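Lab Methods for Robot Cells
Handout 6: Daily setup and care of a hand-held gripper station
Instructor: Syahrul Lau, Lorkville

Read this before your first shift at the Menach station. It covers the grippers, the table and the wipe-down tasks. Charging and data upload are in Handout 9.

1. What you are looking after

The station is a table, the hand-held grippers and the small set of objects we use for cleaning tasks. The grippers are built to the same finger geometry as the arms, so a finger that is bent, dirty or badly seated on the hand-held tool gives you recordings the arm cannot reproduce. Most of the bad sessions we had in April came from loose finger pads. The software was fine.

2. Before you start

Switch on and let the camera settle before you touch the trigger. Wipe the lens with the lens cloth only. The cleaning towels from the task bin leave lint on it, and lint on a fisheye lens looks like a gray smear across a good part of the picture.

Close the fingers all the way and look at them from the side. The tips should meet along their full length. If they meet at the front and gap at the back, the finger screws have worked loose. Back both screws off, close the fingers by hand, and tighten again with the fingers closed. Do not tighten with the fingers open. The pads shift and you will be doing it again in an hour.

Open and close slowly a few times. You are feeling for a catch in the travel. A catch near the closed end is usually a bit of towel fiber in the slide. Pull it out with tweezers and do not use compressed air, which pushes it further in.

Check the cable last, if your unit has one. It should hang free and not cross the work area.

3. Soft objects

Cloths and sponges are harder on the fingers than anything else we handle. They drag sideways on the pads and they hide a poor grip, so you can finish a whole set before you notice that one pad is doing all the work.

For a cloth, pick it up near the middle and let the sides fall. Keep the grip low enough that the cloth stays on the surface. If you lift it and put it back down, it folds under itself and the tips ride on the table.

For a sponge, press until it gives and then stop. Pressing harder does nothing for the wiping and it bends the fingers outward. Finger flex on this model starts well before you can feel it in your hand – watch the tips.
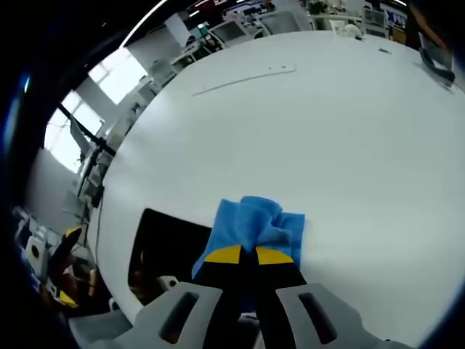
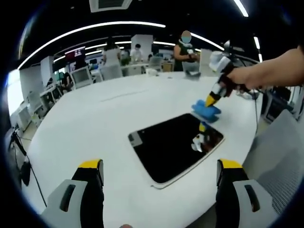

Fig. 2. Soft objects at the station: a blue cloth held in the fingers (first view) and a blue sponge pressed by a finger (second view).

4. During the session

Stop and recheck the fingers after every block of trials. Write the trial number at which you stopped in the log, along with anything you adjusted. "Tightened left" is enough. A blank line is not, because the next person will assume nothing was touched.

If you drop a gripper, end the session. Log it, run the calibration routine and compare the result with the card taped inside the case lid. A drop that leaves no mark can still turn the camera mount enough to spoil the data. Unit Tida was at 1,819 cycles when it was dropped last term, and it passed every check except the camera angle.

5. After the session

Take the pads off and wash them in warm water with a little dish soap. No alcohol – it hardens the pad and the grip goes with it. Dry them flat. Put the spare set on if someone is working after you.

Shake out the cloths away from the table. Squeeze the sponges and stand them on edge.

Wipe down the table, including the rim. Leave the fingers half open in the case. Stored closed, the pads take a set.

6. When to hand it over

Bring the unit to the bench, with a note, if:

The fingers still gap after you have tightened them twice.
The trigger does not return on its own.
The calibration result is off the card by more than the printed limit.
A pad is torn or has come away at a corner.

Do not glue pads. The Sorensen bench has new ones and the swap takes a few minutes.

For next class: run sections 2 and 5 on one unit with your partner and bring the log page. Each of you should do the finger alignment once yourself.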